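Home | Talks | Notes | Workshops | Search

Speaker notes — bins on the floor, Wednesday session

Start with the Hollum unit. 745 square feet, concrete slab, white walls. Everyone puts shelving in first. Don't. Ask them what they put down when they walk in the door — keys, returns, half a roll of tape. That stuff needs a spot before anything else gets one.

Floor bins. Shallow, open top, bright. Yellow is what we ended up with at Hollum, gray ones dissapeared against the slab and people kicked them. Goes against the wall, never out in the walkway. Long side to the wall if there's room. 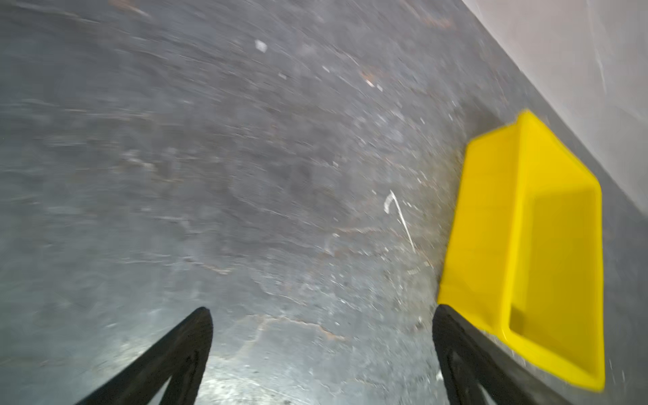 Rule we use: bin gets emptied by end of day, even if the stuff just goes to the sort table. Titach tried weekly. By March they had a second bin on top of the first. Tell the stacking story here if time, skip if not.

Lids — someone will ask. No lids. A lid is a shelf, things land on it.

Sweeping. Pick bin up, sweep along the base of the wall, put it back. Chraibi taped an outline on the floor, worked fine untill the tape peeled. Paint pen held up better.

Ostap Palamarchuk's question from last time: one big or 2 small? Small. You can carry a small one with a hand free for the door.

22 minutes to here. If over, drop Clalell and go straight to questions.

Contact | Copyright | Back to top

Related notes
Labels people will read
The sort table
Tape, paint pen, or nothing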